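Gripper faults with "object lost" every time the arm lifts a cable bundle
Asked in: Arms and End Effectors > Faults and Errors
Tags: gripper, grip-loss, cables, protective-stop

We have an Odach arm with the stock two-finger gripper, and its whole job this month is tidying cables on a tabletop. Pick up the tangle, move it over, put it down. A toddler could do it, and a toddler would complain less.

The grab is fine. The fingers close, the controller reports a grip, the arm starts up. Then, 12 cm off the table, I get fault 737 (object lost) and it goes into a protective stop with the cables still between its fingers. It has not lost the object. The object is right there. I have pointed at it.

It happens on most lifts with a bundle and never with a single cord. Grip force is set to 60 percent. I've swapped the finger pads, re-zeroed the gripper and rebooted everything that has a switch. This is the sort of hold it gets before it announces its bereavement:

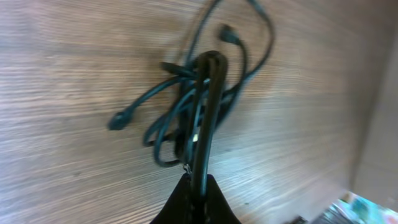
Does fault 737 mean the gripper really dropped something?

It means the measured finger gap changed by more than the allowed amount after the grip was confirmed. A real drop will do that, and so will anything soft that squashes or shifts once the weight comes on.

I copied that exchange from the Gbeho support FAQ, where it sits under "Common Questions" and is followed by a link to buy a new gripper. I would prefer not to buy a new gripper. What should I be changing?

Asked on a Friday, naturally.

3 answers

Answer 1 (accepted)

Your gripper is telling the truth in an unhelpful way. Cables bed in. You close on a fat, springy wad, the controller notes the gap, then the lift pulls the loops straight and the wad gets thinner. The fingers follow it in and the gap number moves. The firmware sees movement and assumes the worst.

Do this in order:

Close, wait a second, then close again at the same force. The second close resets the reference gap. On the Odach pendant it's the "re-confirm" box, hidden under Advanced for reasons known only to Odach.

Slow the first part of the lift. Mine went from faulting all day to faulting twice a week on this alone.

Only then widen the gap tolerance, and a little at a time. If you open it all the way up, the arm will happily carry nothing across the room and report success.

Leave the force where it is. I went to 130 newtons once out of spite and cut into the jacket of a perfectly good monitor cord.

One more thing, and please don't skip it. When it stops with something in its grip, do not clear the fault with your hand in there. On ours, clearing 737 reopens the fingers and sends the arm home, and it does not ask who is standing in the way.

Answer 2

Check what the other end of the bundle is attached to. I lost two days to this same fault at our Porville shop, convinced it was firmware, and the cause was that the arm was trying to lift half the office. Our table looked a lot like the next one.
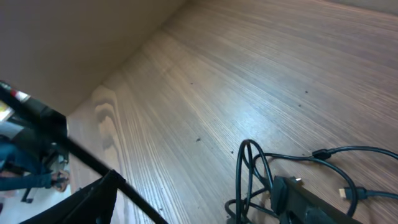 A tethered load behaves nothing like a free one. The first few inches are slack, so the lift feels normal and the grip reads fine, and then the slack runs out and the cable gets dragged through the fingers. Always at the same height, too, and your 12 cm sounds very familiar. When cords are plugged into a power strip, as with the black one lying under that tangle, the arm is playing tug-of-war with the strip and whatever else hangs off it. Unplug everything, or teach the pick on the cord you want well away from the strip. And if the strip is live, kill it before you let a machine yank plugs out of it. We set ours up again with the strip screwed to the wall and haven't seen a 737 in months.

Answer 3

Had this on a Trirer, not an Odach, so grain of salt. Updated firmware, went away. Came back in December. Updated again. Have you tried updating?

Comment from the asker: It was both of the first two. I added the re-confirm and got a lot fewer faults, then followed the cords back and found one still plugged in under the desk. I had checked that. I had checked it with great confidence. Firmware is current, thanks.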